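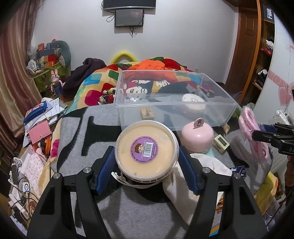
Fanda更新卧室小件收纳规程,透明箱分区改按容器形态划分

Fanda家居整理部门12月发布卧室小件收纳规程修订版,适用于床面、床头及衣柜顶层散放物品的归集。修订版将原先按用途划分的类目改为按容器形态划分,并对无盖透明箱的装载高度、袋装物的朝向、带盖罐体的直立要求作了规定。规程配套的透明箱由Vasconcelos供货,跌落与堆码测试由Flusulance完成,入户试用由Istar承担,试用范围为172户。

规程所称“卧室小件”,指单手可以拿起、没有固定存放位置、在床面或床边停留超过一晚的物品。衣物、床上用品和电子设备不在适用范围内,但与小件混放的软质布袋、小块织物按小件处理。旧版把小件分为文具、玩具、手工材料、洗护用品和纪念物五类。Istar在旧版执行期间提交的反馈显示,住户对同一件物品的归类常常不一致,例如一罐膏状或泥状的材料,有的住户归入玩具,有的归入手工材料,也有的归入洗护用品。归类不一致造成同一物品在几个箱子之间来回移动,第二次整理所用时间与第一次相差不大。

修订版取消上述五类,改为刚性圆罐、刚性方件、袋装软件、异形件和散件五个形态类。归类时只看外形和包装,不看用途。圆罐指底面为圆形、能够独立直立且带盖的容器,罐体透明与否不影响归类。方件指木块、纸盒及其他有平整底面的块状物。袋装软件指绳、线、布条等装在塑料袋或布袋中的柔性物品。异形件指贝壳、摆件等没有稳定底面或外形不规则的物品。散件指没有任何包装、最大边长不足以单独站立的零碎物品,须先装入小袋或小罐,之后按袋装软件或圆罐处理。

在操作顺序上,规程要求先铺底,再集中,后入箱。铺底指在床面一角铺一张素色或图案较大的毯子,全部小件移到毯子上,毯子以外的床面不再放置小件。毯子的纹理以粗大为宜,细碎花纹容易使小贝壳、珠子一类物品与底色混淆。集中阶段不作判断,所有小件一次移齐。Istar的试用记录中,边集中边归类的住户大多在中途停下,剩余物品留在枕边或床尾。入箱阶段按圆罐、方件、袋装软件、异形件的次序进行,散件在装袋后并入。

透明箱为无盖长方体,内高250毫米,箱壁透明,箱沿作磨砂处理。箱内不设固定隔板,以可移动的卡纸或薄板临时分区。Fanda在说明中称,取消固定隔板的原因是圆罐直径差异较大,固定隔板会使一部分格子长期空置。Vasconcelos提供的首批箱体为2,000只,只有一种规格,箱底带浅纹,用于减少罐体滑动。箱沿磨砂便于抓握,同时减轻指纹。箱壁保持透明,从侧面可以辨认箱内物品,不必翻动上层。

圆罐入箱的要求写得最细。罐体须直立,盖朝上,标签朝箱壁透明的一侧或朝上。标签贴在盖面的罐子放在下层时,上方不得再放不透明物品。内容物为膏状、泥状或凝胶状的,入箱前检查盖沿是否扣合,罐口周边用干布擦拭一遍。半透明盖的罐子与不透明盖的罐子可以同区放置。盖面有条码或细小文字的标签不要撕除,标签上的成分与日期信息在后续清点时仍要用到。同一材料有多罐时,已开封的放在靠外一侧。

方件的处理较为简单。木块、小纸盒平放于箱底,有印刷面的一面朝上或朝外。纸盒不与盛有液体的容器相邻。规程允许把单个小木块放入圆罐区,作为罐体之间的临时垫块,条件是木块高度低于相邻罐体的一半。试用中有住户用积木代替卡纸分区,Fanda把这一做法写入附录,未列入正文。

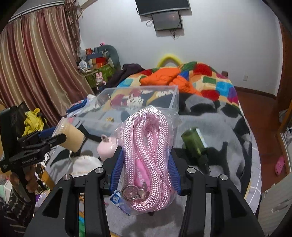 袋装软件是本次修订争议较多的一类。旧版要求把绳、带类物品从原包装中取出后绕在卡板上,新版改为保留原袋、整体盘绕、竖放入箱。Flusulance的测试报告比较了两种方式,认为绕板占用面积较小,但取用后恢复原状所需步骤多,住户通常不再绕回。新版规定,绳体在袋内盘成若干圈,金属件置于同一端。以一卷粉白相间的编织绳为例,绳体多折盘放在透明袋中,银色扣件和圆环都处于下端,入箱时以这一端着底,袋内的粉色纸卡随袋保留。扣环着底后重心偏低,竖放时袋体不易向前倾倒。袋上的小标签同样不摘除,折向袋背即可。棉质或布质的软袋如果是空袋,折叠后单独放置,不得用来包裹带金属件的绳带。

圆罐与袋装软件相邻放置时,规程要求罐体先放、袋装后放。袋子的自由边不得压在罐盖下面。Flusulance在堆码测试中发现,袋边夹在罐盖与上层物品之间时,取袋的动作会带动罐体翻倒,半透明软盖有可能在翻倒时松脱。测试以单人单手取物为条件,每种组合重复15次,记录翻倒、滑移和盖沿松动三项。报告没有给出合格线,只列出各组合的次数,由Fanda自行确定装载次序。

玻璃瓶不作为圆罐处理。规程把玻璃瓶单列为暂存件,整理期间横放在毯子中部,远离床沿,瓶口朝向不会被碰到的一侧,整理结束后移出卧室小件箱,另行存放于有固定挡边的层架。空瓶与装有内容物的瓶子执行同一要求。Istar曾建议在箱内增设玻璃瓶位,Fanda未采纳,理由是箱体无盖,搬动时瓶体缺少上方约束。

异形件放在最后处理。贝壳、小型摆件和带弧面的塑料盒体,在箱内剩余空间中就近安放,不得叠放超过两层。带圆顶的容器顶部不作为承载面。整理过程中临时搁在圆顶上的标牌、卡片,入箱前取下,单独装袋。规程没有要求给异形件贴标签。旧版的贴标签要求在试用中执行率偏低,手写标签又常与物品分离,反而增加一项散件,新版因此删去。

毯子上的软质物品容易被忽略。规程提示,在全部硬质物品入箱以后,把毯子四角依次提起一次,检查布袋、绳头和小块织物是否压在褶皱里。尾端起毛或打结的白色细绳一类物品常与布袋抽绳混淆,先确认另一端是否与其他物品相连,再决定是否装袋。不得直接拉扯。抽绳布袋须把绳头收进袋口后再折叠。

箱内垫布属于可选项。垫布可用旧枕套或儿童图案的薄布,厚度以不影响罐体直立为限。有图案的垫布会降低从上方辨认小件的速度,对侧面辨认没有影响。Istar的记录中,使用图案垫布的住户在清点珠饰和小扣件时遗漏较多,改为素色垫布后情况有所改善。Fanda据此在附录中推荐素色垫布,正文未作强制规定。

衣物与小件的界面也作了调整。旧版要求先整理衣物,再整理小件,新版允许两者并行,但床面须分区。小件使用铺底毯所在的一角,衣物堆放在床头或靠墙一侧,折好的与未折的分开。蓬松外套不放在毯子上。靠垫和被子留在原位,待小件入箱后再整理。规程说明,床面较满时不必先清空全床,只需让出毯子和一只透明箱的位置。

Istar负责的试用分两轮。第一轮采用旧版五类用途划分,第二轮采用新版形态划分,两轮使用同一批箱体和同一种铺底方式。参与的172户均完成两轮,住户在第二轮之前只收到一页文字说明,没有现场指导。Istar提交的总结指出,第二轮中住户在归类阶段的停顿减少,重复移动的物品减少,但入箱阶段耗时略有增加,增加的时间主要用在袋装软件的竖放上。总结还提到,部分住户对“不看用途”的规则不习惯,仍会把洗护类圆罐从手工类圆罐中分出。Fanda允许住户在圆罐区内部再作细分,细分以后不改变区的边界。

对于合住卧室,规程增加了归属标记的条款。每位住户选定一种颜色的小圆贴,贴在罐底或袋背,不贴在盖面。已有印刷标签的物品不重复标记。标记只表示归属,与存放位置无关。儿童房可使用图形贴代替颜色贴。标记须在集中阶段之后、入箱阶段之前完成,入箱后不再补贴。

清点周期由旧版的每月一次改为每季一次。清点时把箱子放回铺底毯上,按入箱的相反次序取出,检查圆罐盖沿、袋口封合和散件包装。膏状或泥状内容物出现干裂、析液、变色的,停止使用,整罐处理。袋装绳带检查金属件有无锈点,编织面有无断纱。木块和纸盒检查受潮情况。清点结果记入箱侧的插卡,插卡尺寸与旧版相同,旧卡可以继续使用。

箱体清洁以湿布擦拭为主,不使用含溶剂的清洁剂。Flusulance在报告中指出,磨砂箱沿较光滑面更容易积灰,擦拭时应沿箱沿方向单向进行。透明壁面如有胶痕,先以温水软化后擦除。Vasconcelos表示箱体可以水洗,水洗后须完全晾干再装物。箱底浅纹处容易残留水分,晾放时箱口朝下,一侧垫高。

存放位置方面,装载完成的箱子可以放在床尾凳、矮柜或床下抽屉内,不放在床面过夜。放在高处时,箱沿不得高于取物人的肩部。箱体无盖,长期存放于床下的,可在箱口覆一层薄布,布边不塞入箱内。窗帘流苏、挂绳等垂落物附近不放箱,开合窗帘时容易把轻质袋装物带出。靠近暖气的位置不放含膏状材料的圆罐。

规程附录列出一份常见物品归类对照,供首次使用的住户查阅。透明圆盒装的彩泥和凝胶归入圆罐,印字木块归入方件,带塑料袋的跳绳和编织绳归入袋装软件,螺旋形贝壳归入异形件,单颗珠子归入散件,横放的玻璃瓶归入暂存件。同一物品符合两类描述的,归入操作次序靠前的一类。附录另有一页空白对照表,由住户自行补充。

Fanda表示,旧版规程继续有效至现有印刷品用完,已按旧版分箱的住户不需要立即重新整理,可在下一次清点时转换。转换时先取消原有类目卡,再按形态逐箱归并,不建议多箱同时倒出。修订版文本随箱附送,单独索取的由Istar服务点发放。Flusulance的测试报告不随箱提供,报告摘要载于规程附录末页。Vasconcelos第二批箱体的规格尚未确定,Fanda提出的意见涉及箱沿倒角和箱底纹路间距,内高维持250毫米。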